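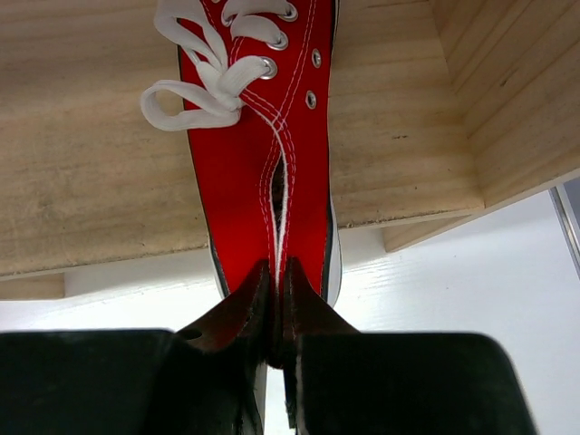 Red high-top, plywood shelf. Laces tied in a loose bow, two eyelets unlaced.

Hallway and shoe shelf check, August 2023
Rallen house, walked by Leonor Aguiar

I did this one with a coffee in hand, so forgive the rambling!

Shelf board sits level: OK. I leaned on it pretty hard and it didn't budge.

Front edge of board free of splinters: OK, but run your hand along it again in September (it was rough last winter and I sanded it myself, so who knows).

Shoes fully on the shelf: NO. The heel of the red canvas one is out past the front edge. Push them back, please, all the way. I caught my hip on a boot there once and I still remember it.

Laces tucked in: NO. Same shoe, there's a long loop hanging out to the side of the bow. Tuck it inside the shoe and we're good.

Laces done up right: sort of. Two of the holes have no lace through them. Man-lok, if you're walking down the front steps in these, lace them up first!

Shoe backs standing up: NO. The back of the red one is all squashed together. Not dangerous on the shelf, I just hate a folded heel under my foot, and I'd call that a trip waiting to happen on the stairs.

Walkway at least 38 inches wide: OK, measured it twice with the good tape.

Doormat lies flat: OK. New grippy pad underneath and I love it.

Light switch reachable from the door: OK.

Wall anchors tight: not checked, couldn't find the long screwdriver. Man-lok Fu to do this one within 7 days and initial here: ____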